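Bustwood Shared Workshop – Frequently Asked Questions

Do I need to be a member to use the finishing room?
Yes. Membership runs month to month and you can cancel whenever you like, although you'll still get the newsletter. We have tried to stop it.

What can I put on my tabletop?
Oil, wax or water-based varnish. Oil-based varnish is allowed in April through September, when the windows open. The windows have their own views on the other months.

How long does oil take to cure?
The can says overnight. The can is an optimist. Leave it 4 days before you set down anything you would mind peeling off.

Can I leave my project overnight?
Up to 2 nights, with your name on it. Unlabeled work moves to the rack by the back door, where we currently have four chair legs and no chair.

Which sandpaper should I bring?
We stock everything up to 400 grit. A member once went to 4,000 on a pine shelf and reports that it is still a pine shelf.

Do you sell wood?
Offcuts only, by weight. For full boards try Weidemann, and call first – their opening hours are more of a mood.

How do I check a finish before I call it done?
Turn off the overhead lights and look across the surface from a low angle, toward a window. Dull spots and missed strips show up next to the shine.
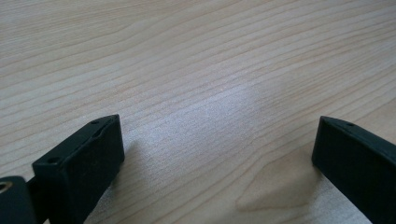
Lutz Rothe adds that you should do this before you carry the table home, and that a second look in the morning has saved him more sanding than any product on our shelves.

Is there parking?
Behind the building, after 5 p.m. Before that it belongs to the dentist.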